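Is a paid "workspace reset" plan worth anything, or is it just a checklist?

Posted by Pramila Malhotra, May 31, 2022
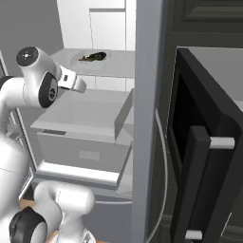 Computer rendering: white arm, gray box, a bit of wooden surface.

My sister-in-law signed up for Meleo, which sends you a plan for clearing out your home office. It costs 21 dollars a month and she swears by it. I looked over her shoulder at the first couple of lessons and they seemed to say throw out dead pens and put your mail in one place. I could have told her that over coffee.

But I do have a real problem. I do bookkeeping from a spare room and I lose paper constantly. In March I paid the same water bill twice because one copy was in the tray and the other was under the keyboard. I've bought trays, a label maker and one of those wall pockets, and none of it lasted past the first month. So before I pay for a plan, has anyone stuck with one for longer than the free trial? I don't want to hear that it changed your life. I want to know where your water bill is right now.

Shivam Solanki
Mine is in a folder marked HOUSE, and I had to get up and look, so take that for what it's worth.

I paid for Meleo for two months. The lessons are short and there is a lot of cheering. What I got out of it was one habit, opening the mail standing over the recycling bin. Everything after that was upselling for matching boxes. The claim on their sign-up page that members "save hours every week" has no source that I could find, and I did write and ask. They sent me a coupon.

If you can't make a tray work, I doubt a subscription will. Try this for a month first. One tray, no lid. Bills go in it and nothing else does. Pick a day, pay what's in there, write the date paid on the front of each one and file it. Your double payment happened because neither copy had anything written on it, and no box fixes that. Also ask the water company to quit mailing you a second copy, if that's what they're doing. Mine was sending a reminder that looked exactly like the bill.

One warning if you do sign up: cancel by email and keep the reply. The cancel button on my account page took me back to the pricing page.

Soo-ah Myung
just scan it all! I use Plivov and shred everything, no paper no problem

Pankaj Tyagi
I'd be careful with "shred everything" for a bookkeeper. Some clients want their originals back, and a folder of 100 scans called scan(1), scan(2) and so on is the same mess on a screen. I know because I made one. If you do scan, name the file before you close the window, with the company first and then the month.

Otherwise I agree with Shivam, except on the lidless tray. Mine turned into a place for coffee mugs. I switched to an upright file with a narrow slot and that has held up so far, though I've only had it since March and I wouldn't call that proof.

Pramila Malhotra
Thanks. It was a reminder notice, I just checked. I'm skipping Meleo and trying the tray again with the dates written on.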